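Civex handheld gripper: frequently asked questions
Last revised 4 Aug 2024

Civex is a handheld two-finger gripper with a camera mount, built and maintained at the Rurnport shared workshop. One person holds a gripper in each hand and does an ordinary household task, and the recordings are used to train a fixed arm to do the same task. Read the build notes first. The answers below cover what the build notes leave out or explain badly. 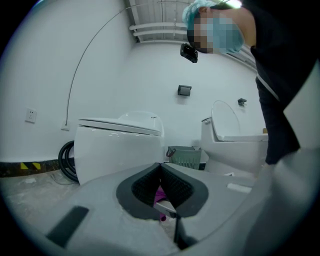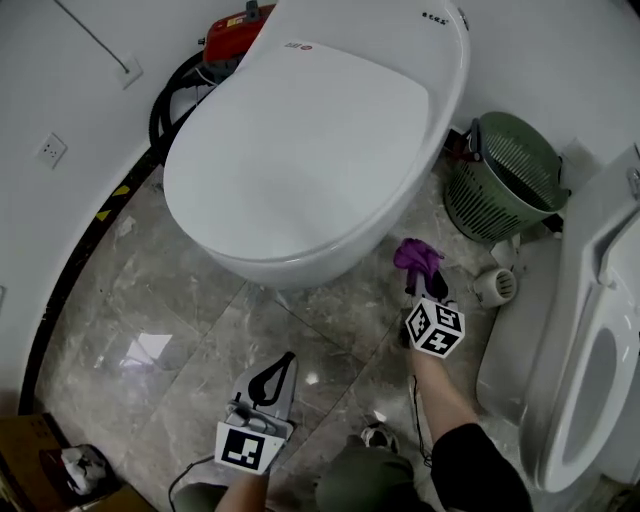 Handheld gripper in use at the two-toilet corner, from two cameras.

GENERAL

What is in the download?

Printable parts for the body, jaw frame, finger carriers, finger pads and marker mounts, in both STL and STEP. A wiring diagram for the Lumico board. A parts list. The firmware is in a separate archive and has its own version number. The two numbers do not track each other, so check the compatibility table at the top of the firmware notes before flashing.

Is this a robot?

No. The handheld version has no motors. The fingers are closed by hand through a trigger and linkage and opened by a return spring. The arm that uses the recordings carries a motorized version of the same jaw, with the same pads and the same camera position. That jaw is documented under "arm end" and is not covered on this page.

Do I need two grippers?

For wiping, sorting and opening containers with a fixed base, one is enough. For cloth, bags, lids on loose containers and anything that has to be steadied while it is worked on, build two. The left and right bodies are separate files. They are not exact mirrors of each other, and mirroring one in the slicer puts the cable exit on the wrong side.

Can I build it without workshop access?

Yes, if you have a printer with a large enough bed for the body. The only operations that are awkward at home are reaming the pivot holes and pressing in the bushings. A drill press and a vise will do for both. A hand drill will not keep the holes square.

PRINTING

How much filament does one unit take?

A 1000 g spool covers one body, one jaw frame, both finger carriers and the marker mount, with enough left over for one failed small part. It does not cover a failed body. Pads are printed separately in flexible filament.

Which material for the body?

PETG. The first three bodies at Rurnport were PLA, and two of them crept at the trigger pivot after being stored with the return spring under load. ABS works if your printer is enclosed. We have not tested nylon.

What orientation?

Body: inside face down, supports only under the trigger slot. Jaw frame: flat, notch upward, no supports. Finger carriers: on their sides, so that the layers do not run across the bend. A carrier printed upright will split at the root the first time it is dropped.

Why is the pad surface ridged?

A smooth pad slips on glazed and wet surfaces. A coarse tread catches the weave of cloth and then does not let go when the fingers open. The fine grid is the compromise we settled on after several revisions. Print it at 0.12 mm layers or the grid fills in. The Rweyemamu revision, which uses diagonal ridges, is in the archive folder for people who already own the carriers for it. It grips thin plastic film better and is worse at everything else.

The two pads do not meet evenly. Is that a fault?

Check the linkage before blaming the pads. Close the fingers on a sheet of paper and pull from each corner in turn. If the paper holds at the tips and slides at the root, the carrier screws are too tight. If it holds at the root only, one carrier has warped. Reprint it. Do not file the pads.

ASSEMBLY

What is the maximum opening?

107 mm between pad faces with the stock linkage. The camera can still see both fingertips at that width. A longer linkage has been tried, and at full opening the tips leave the image and the width estimate fails.

What goes in first, the linkage or the cable?

The cable. It passes through the channel behind the linkage and cannot be fitted afterward without removing the pivot pin. The build notes had this in the wrong order until the last revision.

How tight should the pivot be?

With the spring disconnected, the fingers should fall open under their own weight when the gripper is held jaw down. If they stay put, ream again or clean the bushing. Do not add oil. It reaches the pads eventually.

How long can the cable be?

Use the length in the parts list for each hand. Longer cables work electrically, but they get stepped on. Route the cable back along the forearm and fix it above the elbow with a strap. Leave enough slack at the wrist to turn the hand over fully in both directions, and test this before recording.

MARKERS

What size are the printed markers?

50 mm, measured across the outer edge of the black square. Measure the print with calipers after cutting. Office printers like to scale to fit the page, and a marker that is one millimeter short produces a distance error that looks exactly like a bad camera calibration.

Cube or flat plate?

Both mounts fit the same two screws. The cube can be picked up from the side and from overhead and is the better choice with a head camera. The flat plate is lighter, clears tight spaces and is lost as soon as the hand turns away. Running a cube on one hand and a plate on the other is supported. Set the mount type for each hand in the configuration file. The default is cube for both.

Can I laminate the markers?

Use matte film or none. Gloss film under ceiling lights washes out one face at a time, and the tracker then drops the pose for no visible reason.

CAMERA

Why does the image have black corners?

The lens is a fisheye and its image circle is smaller than the sensor. The corners carry no information and the training code masks them. Do not crop the files to remove them. The calibration assumes full-size images.

The gripper body fills a large part of the picture. Should I tilt the camera up?

No. The jaw and the body edge are fixed references, and the software uses them to check that the camera has not moved in its mount. Every unit should show the same outline. If yours does not match the reference image in the calibration folder, reseat the mount and recalibrate.

Is a head camera required?

It is optional. The gripper camera alone is enough for short tasks at one spot. A head camera helps when an object leaves the gripper view and has to be found again. If you use one, sync the clocks before each session and not once per day. Drift on the low-cost units is large enough to matter by midday.

RECORDING

How many recordings does a task need?

It depends on how much the objects move between takes. The bathroom set stood at 1646 usable takes when this page was revised. The arm handled rigid objects well before the set reached that size. Cloth was still unreliable and is the main reason recording continues.

Why record in bathroom fixtures at all?

Glossy white surfaces are difficult for both tracking and grasping, and there is limited room for the hands. A gripper that behaves there has caused us few problems elsewhere. Takes from the bench transferred poorly in the other direction.

Does the cloth have to be a certain color?

No. For a first set, choose one that contrasts with both the pads and the background. White cloth on white ceramic can be added later. Mixing it in from the start slowed debugging, as it was never clear whether a failure came from the grasp or from the image.

How should I hold cloth?

Take it near an edge with the full width of the pads, close completely, then lift. Pinching with the tips works for a person and transfers badly to the arm, which closes more slowly. If the cloth slides, open and start a new take. Do not correct in mid-take unless you are recording corrections on purpose, in which case tag the take "recover."

What should the operator wear?

Long sleeves in a plain dark color, close at the wrist. Loose cuffs get into the trigger slot. Cap and mask are worn during sessions where the operator's head can enter the gripper camera's view. Faces are also blurred before any files leave the workshop.

Do I have to clear the area first?

No. Leave ordinary items where they are and move some of them between batches. An area that has been tidied for recording produces a model that only works in a tidy area. Remove only items that could be damaged or that carry personal information.

TROUBLESHOOTING

The Lumico board resets when the trigger closes.

The connector is being pulled. Add a strain relief at the cable exit. On bodies printed before the current revision there is no anchor point, and a cable tie around the handle is sufficient.

The width reading jumps near full close.

Dirty pads or a smudged lens, in that order. Wash the pads in warm water with dish soap and let them dry. Alcohol makes the flexible filament tacky over time.

One hand tracks well and the other drifts.

Compare the mount type in the configuration file with the mount on the gripper. This accounts for most of the reports we receive. If they agree, swap the markers between hands. If the drift follows the marker, reprint it.

The fingers close fully but the cloth still pulls out.

Look at the spring. The heavier spring sold as an alternate in the parts list opens the jaw faster and costs grip. Go back to the standard one.

Can I sell assembled units?

The mechanical files may be used commercially with attribution. The firmware may not. The marker files are free of restrictions.

Where do I report a problem?

Use the issue form on the Rurnport project page. Include the body revision, firmware version, mount type for each hand and one unedited take. Reports without a take are kept open for a month and then closed.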